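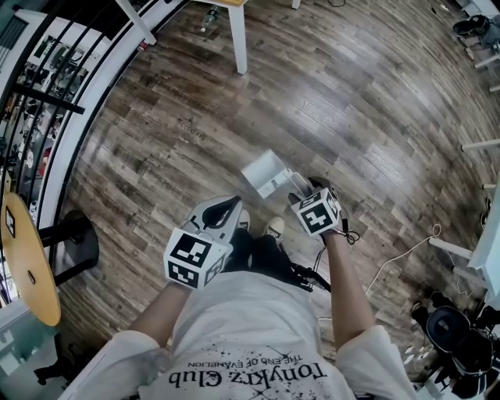

Down at floor level, Hedville. Wood planks, white box, Tonykrz Club T-shirt.

About Borkholm Floors

We sand, repair and finish wood floors. Old ones mostly. Houses, apartments, a couple of school gyms, one bowling alley (never again, well, maybe). Based in Hedville, working all over town and out to Tedstead and the lake road.

How it started

Ruan Naidoo was fixing up his own place on Borkholm Street. Pulled the carpet in the back bedroom, found maple under it. Also found black glue, 300 staples and somebody's bus pass. Rented a drum sander from the hardware store, dug a nice wave into the middle of the room, spent the rest of the winter learning how to get it out again. The neighbor saw the result and asked if he'd do hers. Then her sister's. The name stuck from the street. Ruan doesn't live there any more, but the wave is still in that bedroom if you know where to put your foot.

The Hubmanns came on next. Benedikt had been a cabinet maker and was tired of kitchens. Silvan is his younger brother and came along for one summer, which was a good while ago now. Between them they do nearly all the board replacement and the stairs. If you've got a patch where a wall used to be, or a furnace grate in the middle of the dining room, it's a Hubmann you'll get.

Who does what

Ruan Naidoo - estimates, sanding, the phone before 8 in the morning
Benedikt Hubmann - repairs, stairs, matching old boards
Silvan Hubmann - repairs, edges and corners, driving the big van
Corina Zürcher - color and finish, also the schedule
Kvido Bednárik - sanding, second coats, moving pianos

Corina is the one to talk to about stain. She'll put samples on your actual floor, after the first sanding pass, and leave you alone with them overnight. Look at them in the morning and again with the lamps on. Small chips from the store are no use for this, red oak goes pink under half of them. She keeps the sample boards from every job too, so if you want the hallway to match a room we did years back, just ask.

What we take on

Full sand and refinish. Screen and recoat, for floors that are dull but not worn through. Single board repairs, pet stains (some come out, some don't, we'll tell you before we start). Stair treads. Squeaks, if we can get at them from below.

We don't install laminate or tile. We don't do decks. For those we send people to Ackah Tile and Deck on the other side of the river, they've been good to our customers and they send us their wood floors in return.

Smallest job is 2 boards. Biggest so far was the gym in Tedstead, 5 of us on it all through the school break and Kvido sleeping in the van by choice.

The shop

We moved into the old feed store in December. Bad month for it, no heat in the back half till the spring. But there's room for the lumber now. We save boards from houses that are coming down, pull the nails, sort by width and let them sit. At last count 700 lengths on the racks, mostly oak and maple, a fair bit of fir, some birch no one has found a home for. Homeowners can come and look through them. Bring a piece of your floor if you've got a loose one, or a photo with a ruler in it. The rack by the door is offcuts, help yourself.

Parking is round the back. Front door sticks, push it.

How a job goes

You call or write, Ruan comes by and looks. He'll want to lift a vent cover to see how thick the wood is, so please don't have it painted shut, or do and he'll bring a knife. You get a price on paper. The price is good for the season.

Furniture has to be out before we come. We can move heavy things for a fee, tell us ahead. Curtains down as well, and anything on low shelfs. The sanders run off a vacuum and it catches most of the dust. Not all of it.

Finish is water based unless you ask for oil. Socks first, then shoes, rugs last. Corina leaves a sheet on the counter with the dates for each, go by the sheet.

Some things people ask

Can you live in the house while it's done - upstairs, yes, if the stairs aren't part of it.
Dogs - at a friend's please. There's a pawprint under the third coat in a house on Mill Lane and everybody was very nice about it.
Do you fix other people's sanding - all the time. No hard feelings, see Ruan's bedroom.
Do you hire - now and then. Drop in and ask for Silvan. Experience is good but knees are more important.

Getting in touch

Phone is best in the morning. Messages get read in the evening when the machines are off. Tell us which rooms, what kind of wood if you know it, and wether there's carpet on it now. Spring fills up early, so if you want it done before summer, call in the winter.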